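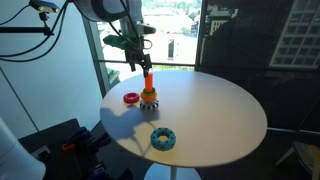
A ring stacker on a round table. Three rings are on the peg: striped, orange and green. Two more lie on the tabletop.

How a Ring Stacker Works
By Padmavathi Krishnan
Reading level: ages 8 to 11

A ring stacker is one of the first toys many people ever own. It has very few parts. There is a peg, which is a straight post that stands up, and there is a set of rings, which are round pieces with a hole through the middle. The job is to put the rings on the peg.

You probably finished with this toy years ago. It is still worth a second look, because it uses several ideas from math and science that you will meet again in school: diameter, order, balance, friction and shadow.

Part 1. Parts and their names

Every ring has two circles in it. The outside edge makes the large circle. The edge of the hole makes the small one. The distance straight across a circle, passing through its center, is called the diameter. A ring therefore has an outer diameter and an inner diameter.

The inner diameter decides whether the ring will go on the peg. If the hole is narrower than the peg, the ring stops at the top. If the hole is wider, the ring slides down. The difference between the two is called clearance. A small clearance makes a snug fit, and the ring stays centered. A large clearance lets the ring shift from side to side.

The outer diameter decides how wide the ring looks in the stack. In the photo, the black-and-white striped ring is the widest one on the peg, and it is at the bottom. The orange ring comes next, and the thin green ring sits on top of that.

Rings also have thickness, measured from the bottom face to the top face. Two rings can have the same diameter and different thicknesses. The orange ring has a rounded shape like a donut. In math this shape is called a torus. You can make a torus by taking a long cylinder of clay, bending it around and joining the ends.

Part 2. Putting things in order

When you sort rings from widest to narrowest, you are putting them in order by size. A teacher may call this seriation. You compare two rings, decide which is wider, and then compare the next one.

The three rings on the peg are in order. What about the loose ones? The teal ring with the dark dots is larger than the red ring, so if only those two were being stacked, teal would go on first.

To fit both of them into the full stack, you would have to compare each one with the rings already there. Suppose a loose ring turned out to be wider than the orange ring and narrower than the striped ring. Its place would be between those two. A peg is only open at the top, so the green ring and the orange ring would both have to come off before the new ring could go on. Then they would go back in the same order as before.

Computer programmers have a name for a pile that works this way. They call it a stack. The last thing put on is the first thing that can come off. People who write programs sometimes say "last in, first out." A pile of plates in a cupboard follows the same rule.

How many orders are possible? Take three rings and call them A, B and C. Any of the three can go at the bottom. After that, two are left for the middle, and then one for the top. Multiply 3 by 2 by 1 and you get 6. With five rings the sum is 5 by 4 by 3 by 2 by 1, and the answer is 120. Only one of those 120 orders runs from widest at the bottom to narrowest at the top, as long as no two rings are the same width.

Part 3. Why wide rings go at the bottom

A stack can be built in any order if the peg is strong enough to hold it. The usual order is steadier, and the reason is the center of gravity.

The center of gravity of an object is the point where its weight balances. In a ring stacker with the wide, heavy rings low down, this point is low too. If you push the top of the peg gently, the toy leans and then settles back. If the heavy rings are at the top, the center of gravity is higher, and a smaller lean is enough to tip the toy over.

The second thing that matters is the base, meaning the part that touches the table. An object stays upright as long as its center of gravity is above its base. A wider base lets it lean farther before it falls.

The same rule applies to furniture. Look at the bottom of a round table with a single post in the middle, called a pedestal table. The post is thin, so it ends in a wide base on the floor. Floor lamps and music stands solve the problem in similar ways.

Part 4. Friction and the peg

Friction is the force that slows things down when they rub together. When a ring slides down a peg, the inside of the hole may rub against the side of the peg. If the ring is level, there is little rubbing and it drops easily. If the ring is tilted, it can touch the peg at two points on opposite sides and jam. Engineers call this binding.

A drawer that sticks when you pull only one side of it is binding too. The remedy is the same in both cases: level it, then move it.

The peg needs friction as well. If the peg is held near the top while a ring is being pulled off, the ring cannot get past the hand or tool that is holding it. If the peg is held near the bottom, the rings are in the way. A simple method is to put one hand on the lowest ring, press down lightly, and lift the top ring with the other.

Part 5. Light on the tabletop

The table in the photo stands by a large window, and sunlight falls across it. Part of the top is bright and part is in dark shadow. A shadow forms where something blocks the light. Sunlight travels in straight lines, so the shadow lies on the side away from the sun.

Even thin objects such as cables make shadows, and these appear as narrow lines. The sharpness of the edge depends on distance. When the object is close to the surface, the edge is crisp. When it is farther away, the edge is softer.

A stacker by a sunny window can be used as a simple sun clock. Take all the rings off and leave the peg standing upright. Mark the tip of its shadow on a sheet of paper at 10 in the morning, and again every hour until 2 in the afternoon. The marks will not be on top of one another. The sun appears to move across the sky, and the shadow of the peg moves the opposite way.

Part 6. Try it yourself

You will need a ring stacker, a ruler marked in millimeters, paper and a pencil.

Step 1. Take all the rings off the peg and lay them flat.

Step 2. Measure the outer diameter of each ring. Place the ruler across the middle of the hole and read the distance from one outside edge to the other.

Step 3. Measure the thickness of each ring. Stand the ruler beside it.

Step 4. Write the results in a table with one row for each ring. Label the rows by color or pattern.

Step 5. Put the numbers in order before you touch the rings again. Then build the stack from your list and check whether it looks right.

Step 6. Add up all the thicknesses. Measure the finished stack from the table to the top of the highest ring. Compare the two numbers - they may differ if the rings are rounded and sink a little way into one another, or if the toy has a base under the bottom ring.

If you do not own a stacker, use rolls of tape and a cardboard tube. Choose a tube that fits through the holes, and ask someone to hold it upright.

Words to know

Binding: jamming because a part is tilted.
Center of gravity: the point where the weight of an object balances.
Clearance: the gap between a peg and the hole around it.
Diameter: the distance across a circle through its center.
Friction: the force that resists rubbing or sliding.
Seriation: putting things in order by size or another measure.
Torus: a donut shape.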